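# Plivthorpe Festival Words

Hello and welcome to the read-me page! If you've downloaded the folder, please give this a couple of minutes before you open the spreadsheet, it'll save you scratching your head later.

## What's in the folder

I've been going to the Plivthorpe book and arts festival every August for longer than I care to admit, and I never could throw away a program. So they sat in a box, and the box moved house with me twice, and last winter I finally started typing them up. Every talk, walk, reading, open mic and puppet show that made it into print is in here, one row each. There are 511 rows at the moment (plus a few I can't read because somebody put a coffee cup on them – me, I suspect).

You get 2 files:

- `events.csv` – the listings themselves
- `venues.csv` – the places, with the old names and the new ones side by side

The second one matters more than you'd think. The Corn Hall became the Wragg Rooms and then went back to being the Corn Hall, and the library tent has been in four different corners of the park. 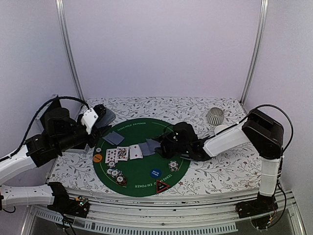 Categories gave me the most trouble, and I changed my mind about them all the way through. The festival called everything an "event" in the early programs, then split things into Talks, Stage and Family, and then somebody discovered the word "experience" and it all went to pot. I've used my own list: talk, reading, music, walk, workshop, games and other. Games covers the quiz, the chess in the square, the storytelling dice afternoon and the card evening, so if you picture a round green mat with TEXAS HOLD EM POKER written on it and a few cards face up, that's the sort of thing you'll find in there. It's a small category but I'm fond of it!

## The columns

- `year_order` – which festival it was, counting from the first program I own. I left real years out on purpose, as two of my programs don't print one and I didn't want to guess.
- `day` – the day of the week as printed. Saturday is by far the busiest.
- `start` – start time, 24-hour clock. Blank if the program only says "evening" or "after the parade".
- `title` – exactly as printed, spelling mistakes and all. Please don't fix them, I love them.
- `category` – my list, see above.
- `venue_id` – matches up with the venues file.
- `price` – in whole dollars, 0 for free. "Pay what you like" is down as PWYL.
- `blurb` – the description, cut at 200 characters. I got tired, what can I say.

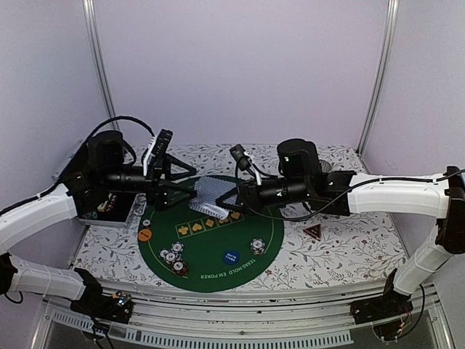 The blurbs are where the fun is, if you ask me. You can watch the word "community" creep in, disappear for a few festivals and come roaring back. You can see bunting workshops turn up the very same summer the town gets its new main street. There's a walk up to the old mill that has had the same two sentences every single time, including the bit about bringing a flashlight, and it starts at 10:30 in the morning.

## Things to watch out for

Canceled events are still in there. The program went to the printer in spring, so what you've got is what was *meant* to happen. I was rained out of at least one poetry picnic that looks perfectly healthy in the spreadsheet.

The Florbridge fringe shared a program with us for a while. Those rows have F in front of the venue number – filter them out if you only want Plivthorpe, or keep them in, they had better food.

Plulthorpe is a different town with a different festival. Yes, I know. No, it isn't in here.

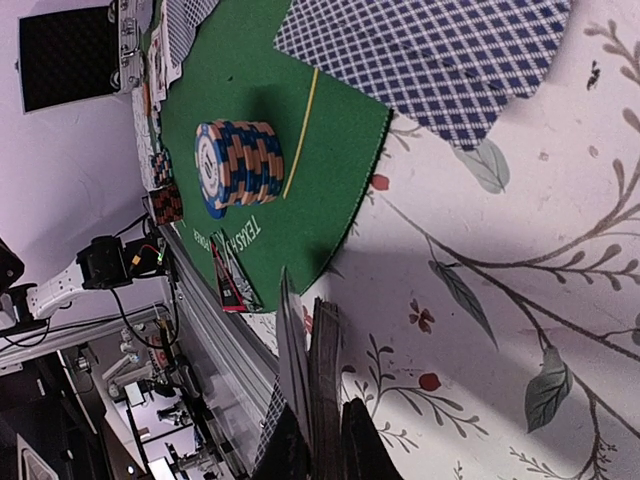 *Blue and peach chips on the green felt.*

## Using it

Help yourself. School projects, local history nights, a pub argument, whatever you like. A mention would be lovely. If you've got a program I'm missing (I'm especially short of the early folded ones on yellow paper), scan it or just take a picture on your phone and send it over, and I'll type it up when I get a free evening.

## Comments

**millpondgal:** Found my own puppet show in row 38! They spelled "marionette" three different ways. Thank you for leaving it alone.

**fringe_fan:** The food WAS better in Florbridge. Can you add the music tent? I think it only ever had its own leaflet.

**oldtowner:** My sister has a yellow one in a drawer somewhere. Will dig it out.

Join the 900 readers who get our newsletter. You can unsubscribe whenever you like.

This site uses cookies to remember your settings. Accept | Manage

Contact | © Plivthorpe Festival Words | Back to top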